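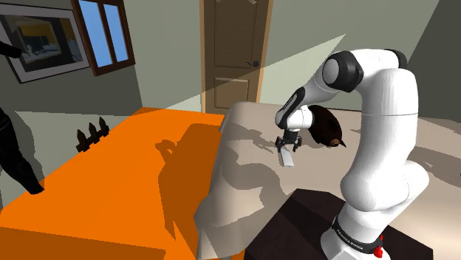 Temps de lecture : 3 minutes

Location de salles à l'espace Agbeko : les questions que vous nous posez

4 avril 2018, par Naa Asamoah

Imprimer | Envoyer par e-mail

Quelles salles peut-on louer ?

L'espace Agbeko compte deux salles. La grande, au rez-de-chaussée, accueille 105 personnes debout ou 71 assises à table. La petite, à l'étage, est limitée à 15 personnes et convient surtout aux réunions et aux ateliers. Ces jauges sont fixées par la commission de sécurité et ne peuvent pas être dépassées, enfants compris.

Comment réserver ?

La demande se fait par écrit, au moyen du formulaire disponible à l'accueil ou envoyé par e-mail sur simple demande. Indiquez la date, l'horaire, le nombre de personnes attendues et la nature de l'événement. Une option posée par téléphone n'est pas une réservation. La date est bloquée à réception du contrat signé et des arrhes.

Combien de temps à l'avance faut-il s'y prendre ?

Pour un samedi de mai ou de juin, comptez plusieurs mois. Le planning de l'été ouvre en février et les premières dates partent vite. En semaine, il reste presque toujours des créneaux – même d'une semaine sur l'autre pour la petite salle.

Quel est le montant de la caution ?

Elle est de 2000 euros pour la grande salle, sous forme de chèque non encaissé. Aucune caution n'est demandée pour la petite. Le chèque est rendu après l'état des lieux de sortie, si rien n'est à signaler.

Peut-on annuler ?

Oui. Les arrhes restent acquises à l'espace, sauf si la salle est relouée à la même date. En cas de report, elles sont reprises une seule fois sur la nouvelle réservation.

Faut-il passer par un traiteur agréé ?

Non. Vous pouvez venir avec le traiteur de votre choix ou préparer le repas vous-même. L'office comprend un réfrigérateur, un évier double et un four de remise en température. Il n'est pas équipé pour la cuisson, et les réchauds à gaz sont interdits dans tout le bâtiment.

Les tables et les chaises sont-elles comprises ?

Oui, dans la limite de la jauge. La vaisselle et les nappes sont en supplément. L'installation est à votre charge, de même que le rangement : les chaises s'empilent par huit, contre le mur du fond.

Peut-on mettre de la musique ?

Oui, jusqu'à une heure du matin. La grande salle possède un limiteur de son qui coupe l'alimentation des prises de la scène après trois avertissements lumineux. Pensez à prévenir votre DJ – la remise en route prend quelques minutes.

Où se garer ?

Le parking est partagé avec l'immeuble Hillico. Il est libre le soir et le week-end. En journée, seules les places longeant la haie sont réservées aux visiteurs de l'espace.

Quelle assurance faut-il fournir ?

Une attestation de responsabilité civile au nom du signataire du contrat, couvrant la date de location. La plupart des contrats d'habitation la prévoient. Elle doit nous parvenir avant la remise des clés.

À quelle heure faut-il rendre les clés ?

À dix heures le lendemain, à l'accueil. Le sol doit être balayé, les poubelles triées et sorties dans le local de la cour.

À lire aussi
Festgate : le programme des soirées de printemps
Tarifs associatifs, mode d'emploi
L'atelier Plondotari change d'horaires
Accès et plan du quartier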